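Kids' Table Place Settings: Your Questions
Posted in October by Wanpen Thongsuk

I get a lot of mail about the way I set the table for little ones, so I've put the usual questions in one spot. (Thanakorn Srithong helped me sort through them, thank you!)

Do I need special kids' plates?
I don't think so! We went through a stack of plastic ones and they all got scratched and sad. Now the kids eat off the same dishes we do, and I let the placemat be the fun part.

Cloth or vinyl mats?
Cloth, for me. Vinyl wipes clean, sure, but it slides around and curls up after a summer in the drawer. I wash cloth mats at 65 degrees if it's white cotton and at 40 if there's a print on it – Celsius, my machine came that way – and I never tumble dry the printed ones.

Doesn't a busy mat fight with a patterned dish?
This is the one I get most, and I say go for it. A loud orange Mickey Mouse mat and a brown-rimmed dish full of white petals have no business together, and I love them together.
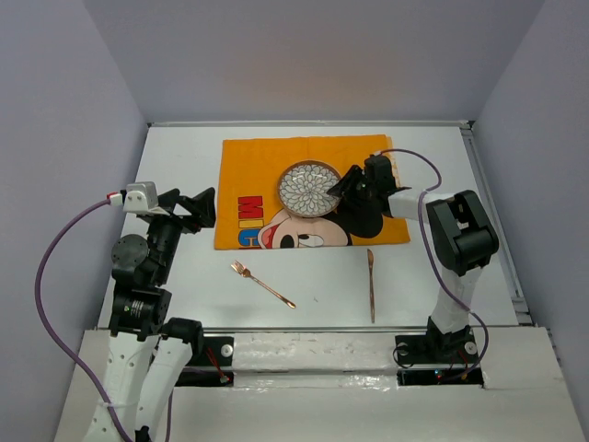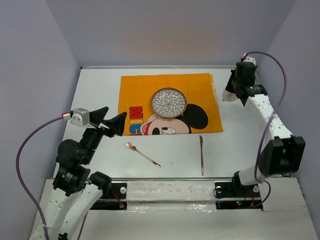 If it's too much for you, swap one or the other for something plain and see how you feel after a week. My sister went all plain and then came right back.

Where does the dish go on the mat?
I like it toward the top, so there's room for small elbows in front. Yes, it covers up part of the cartoon. My youngest eats faster to get to the rest of the face, so no complaints from me.

Which side does the fork go on?
Fork left, knife right, same as for grown-ups. For anyone under five I leave the knife off and cut things up in the kitchen first.

Is copper-colored cutlery a pain to look after?
A little bit. I wash mine by hand and dry it right away, and I keep it away from the scrubby side of the sponge. One of my older forks went blotchy after a night in the sink with lemon water, so don't do that.

How do you get creases out of a mat?
Iron it inside out while it's a bit damp. Or do what I do most nights, which is put dinner on it.

Can I send you a picture of my table?
Please do! I read every one, but I'm slow to answer during school weeks.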